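### 3.2 Carrier bags and small purchases

The household survey covered two towns, Darnstead and Virkamside, and asked people how they carried home the things they bought on foot. We left out weekly shopping done by car, which has been studied at length elsewhere. Our interest was in the small trip: one or two drinks, some fruit, a snack for the walk back.

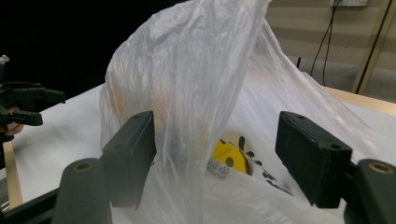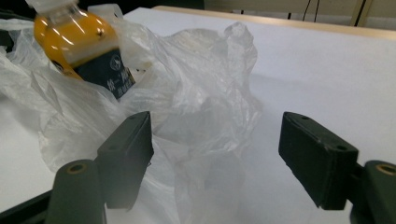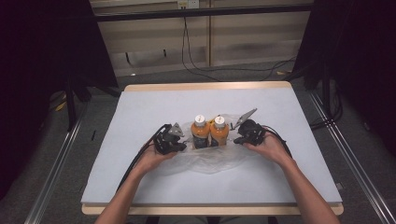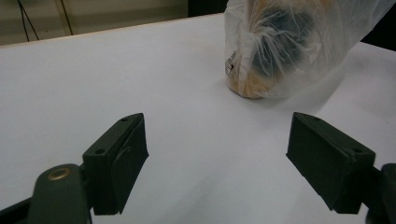

**Figure 4.** Tabletop views. The first two include a thin, translucent plastic bag; the third shows two capped plastic bottles standing side by side.

A total of 2000 paper forms went out in October, split evenly so that each town received 1000. Each form had a short diary page and a page of questions about storage and reuse. People were asked to write down every bag they accepted, what went into it, and what they did with it once they were home. They were not asked to keep the bags or to weigh them.

Two points about the forms need to be noted. First, the word "bag" was understood in different ways. In Darnstead many people listed the very thin bags used for loose fruit along with the carrier bags handed over at the till. In Virkamside most people left these out. We went back through the diary pages and sorted the entries by what was carried, as the item was usually written down even when the type of bag was not. Entries that could not be sorted this way were dropped from the comparison between towns but kept in the totals.

Second, reuse was hard to measure. A bag pushed into a kitchen drawer was often marked as reused, although it had only been stored. Pavliuk, the earlier survey on which our form was based, made no separation between the two. We added a box for "kept, not yet used" after a small trial with 20 homes in Arwood – the wording caused no trouble there, and we made no further changes to that page.

The main pattern was the same in both towns. Drinks were the item most often put in a bag that the buyer later called unnecessary. People buying a single bottle tended to say that the bag was given before they had a chance to refuse it. With two or more bottles the answers changed, and most people said they would have asked for a bag if none had been offered. Fruit fell somewhere between the two, and the answers depended mainly on how far the person had to walk. Distance is taken up again in Section 3.3, together with the type of shop.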